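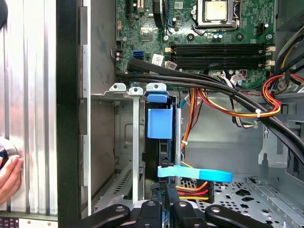 **What is the difference between a support need and a support goal?**

A support need is the assistance a person requires to carry out an activity safely and to an acceptable standard. A support goal is a change or outcome the person has chosen for themselves, stated in terms they would recognise.

The two are recorded in separate columns of the plan. A need may persist for life with no goal attached to it, and a goal may be set in an area where the person has no assessed need at all.

## Unit 2: Person-centred planning in disability services

Revised June 2020. Read with chapter 8 of the course reader.

### 2.1 Sources of information

Planning draws on the person first, then on those the person nominates. Records held by a previous provider are secondary. They are often out of date, and they tend to over-represent incidents. A file of 212 pages may contain very little on what the person likes to do.

Where the person uses few or no words, information is gathered through observation in familiar settings, at different times of day. Note the setting, the activity, who was present, and the response. Interpretation goes in a separate field.

### 2.2 Intensity of support

The course uses four descriptors:

- **Intermittent** - provided as required, often around a transition such as a move or a job change.
- **Limited** - regular, for a defined period.
- **Extensive** - regular and ongoing in at least one setting.
- **Pervasive** - constant, across settings.

Descriptors apply to an activity, never to the person. A plan may record limited support for banking and extensive support for meal preparation. Students lose marks in the assignment for phrases such as "a pervasive client".

### 2.3 Worked case: the Elska day program

Elska is a centre-based day program with 40 enrolled participants. The program moved from group timetables to individual schedules in April. Under the old timetable, each participant was allocated to a room and attended whatever was run in it. Under the new arrangement, activities are listed by topic and skill level, and participants enrol with help from a key worker.

Points to consider:

1. Staffing ratios had been set by room. They had to be recalculated by activity.
2. Transport bookings were tied to the old finishing time.
3. Several families asked for the previous arrangement to be kept. Their views were recorded, but the participants' own preferences were recorded first and weighted accordingly.
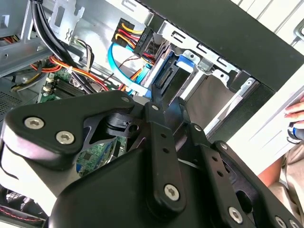
*Figure 2. Open desktop computer tower with gripper.*

### 2.4 Review

A plan is reviewed at the interval stated in it, or earlier on request. The review asks whether each support was delivered, whether it is still wanted, and whether its intensity should change. A goal that has lapsed through lack of interest is closed with that reason given. It is not carried forward.

Compare the review forms used by Brurkum and Jaltodetti (both in the reader). The Brurkum form puts the provider's summary ahead of the person's comments; Jaltodetti reverses the order. Consider what effect this has on how the meeting is chaired.

### Preparation for the tutorial

Read the Greco case notes and identify 2 entries in which a need has been written as a goal. Rewrite both. Bring a printed copy.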